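Nigatu bathroom arm, inspection checklist
Andport site, checked 8/16/24

I did the whole list this time, including the bits I usually leave until somebody moans. Comments under each item as I went along.

1. Emergency stop
OK. Pressed both buttons with the arm moving slowly, and it stopped dead each time. The one on the trolley is getting stiff. I've cleaned round the collar, which helped a little.

2. Base and wheel locks
Needs doing. Front left lock holds if you stamp on it, but I don't want to be relying on stamping in a tiled room. New lock on order. Until it's fitted the trolley gets chocked — every time, please, even for a quick test.

3. Cables and sleeve
OK. One scuff near the elbow where the sleeve rubs at full stretch. I've turned the sleeve so a fresh bit takes the wear.

4. Splash covers
OK after fixing. The wrist cover had been put back on inside out (probably me). Seal wiped, screws nipped up, no damp inside the joint.

5. Cooling fan filter
Changed. The old Filtico pad had done 385 hours and looked like the inside of a hoover bag. Next one in September, whatever the hours say.

6. Gripper pads
Needs watching. Left pad fine, right pad has a shiny patch and lets smooth things slide. I roughed it up with the grey cloth and it's much better, but we only have 2 spares in the drawer, so don't be too quick to swap it.

7. Reach limits
OK. Soft stop set at 184 mm from the back wall. I know it feels mean, but there are taps and knobs to hit back there!

8. Munomum controller
OK. Log backed up, clock put right, no faults showing. It did take two goes to wake up, so I'll keep an eye on that.

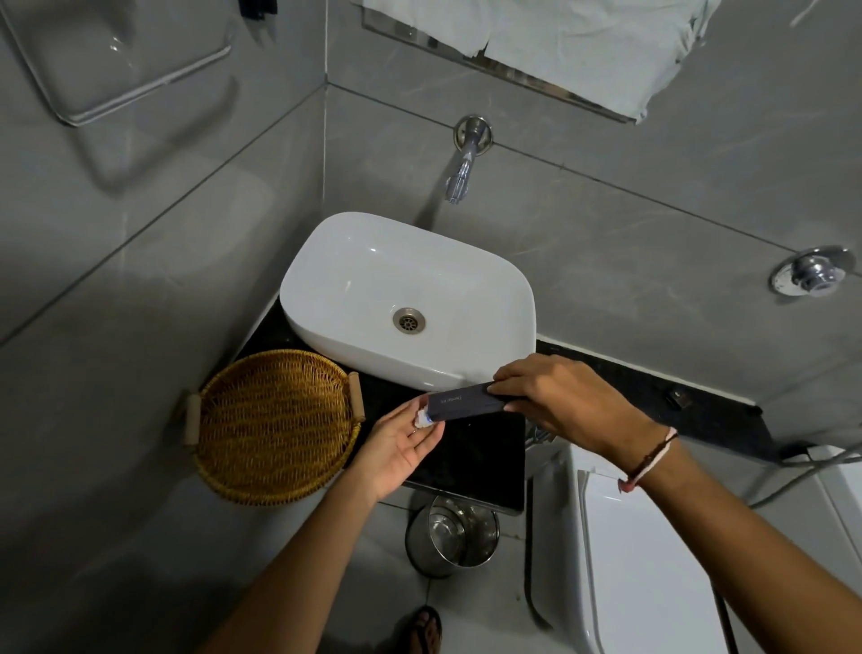
9. Grip force and tube handling
Not passed yet. The grip was set at 108 on the dial, fine for a bottle and far too much for anything you can squash, so I've wound it down and will try again with a fresh tube. For the pick-up points I want the arm to copy what a person does at the basin: one hand at the white cap, the other on the flat crimped end, and the tube held level just in front of the sink. Keep the fingers off the soft middle, and leave the wicker basket on the left of the counter in the obstacle map, handles included. One of those hangs over the counter edge and I can easily see the sleeve catching on it. Retest still to do, and I'll sign this one off once the tube comes through without a dent.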